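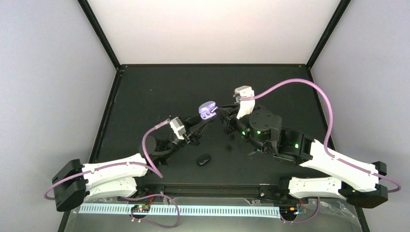
# Cleaning Your Earbuds and Their Case

I put this off for way too long, and then I finally did mine one night in July and couldn't believe how much better they sounded! It takes 20 minutes, tops, and you probably have everything in a drawer already.

## What you need

- A dry, soft toothbrush (a kid's one is perfect)
- Cotton swabs
- A lint-free cloth
- Rubbing alcohol, 70%
- A wooden toothpick
- A bit of poster putty

## The buds

1. Pull off the silicone tips, if yours have them, and drop them in warm water with a little dish soap. Leave them while you do the rest.
2. Hold each bud with the mesh facing **down** and brush gently. Gravity is your friend here, so let the crumbs fall out!
3. Press the putty lightly on the mesh and lift. Don't mash it in.
4. Wipe the outside with a barely damp cloth. Keep alcohol off the mesh.
5. Rinse the tips and let them dry completely before they go back on. I give mine overnight.

## The case

Unplug it first. Brush out the wells where the buds sit, then touch each charging contact with a swab dipped in alcohol and squeezed nearly dry. Pocket lint loves the hinge, and the toothpick gets it out beautifully. Go easy in the charging port: dry brush only, no metal.

Leave the lid open until everything is dry, then pop the buds in and check that both start charging. If one doesn't, wipe its contacts again (the ones on the bud too, I always forget those).

Maribel Grajales, 8 Oct 2021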